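Shrinkage and Seam Distortion in Machine-Quilted Cotton Blocks
Project report, Textile Methods
Arnevska

1. Purpose
Quilt patterns usually give a finished block size and leave shrinkage to the maker. The project measured how much a pieced cotton block changes in size after washing, and whether the choice of batting changes the result. A second aim was to record any twisting along the seams, since a block can keep its width and still go out of square.

2. Materials
The top and backing fabric was plain-weave Bodska cotton, bought as one cut from Başaran so that every block came from the same bolt. It was not prewashed. Two battings were compared: an all-cotton needle-punched batting and a cotton-polyester blend. Piecing and quilting thread was cotton throughout. All sewing was done on one machine in the Graren workshop, with the same needle size and presser foot.

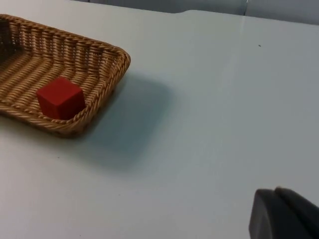
Seam allowances were a quarter inch and were pressed to one side. Pressing them open was considered, but the pattern relies on nested seams at the center, and open seams made the points harder to match. The iron was lifted and set down, never pushed along the seam, because pushing stretches the bias edges of the triangles.

3. Method
Each block was a pinwheel with a finished side of 9 inches. Pieces were cut with a rotary cutter along the straight grain where the layout allowed it. The layers were basted with thread. Spray basting was tried on a scrap and dropped, as the residue made the needle drag.

Quilting followed a straight-line grid at a fixed stitch length. The stitch counter read 1,010 at the end of the first block, and the same grid was used on the rest. Edges were bound before washing.

Both sides and both diagonals were marked with thread tacks and measured with a steel rule. Blocks were then machine washed in warm water and tumble dried on low. This cycle was repeated 3 times, with measurements after each one. Blocks were left flat overnight before measuring.

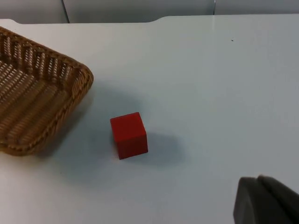
4. Results
Most of the shrinkage occurred in the first cycle. Later cycles produced changes close to the reading error of the rule. Blocks with the all-cotton batting shrank more than those with the blend and had a more visible crinkle between quilting lines.

The diagonals were less consistent. In both groups one diagonal shortened more than the other, and always in the same direction - toward the side the center seams had been pressed. Batting made no clear difference to this.

5. Sources of error
The thread tacks shifted slightly on a few blocks where they sat close to a quilting line. Feed pressure was not measured. The blocks were also small, and a full quilt has more weight pulling on it in the washer.

6. Further work
The test should be repeated with prewashed fabric and with seams pressed open. A wider grid would also be useful, as the spacing used here was fairly dense for a bed quilt.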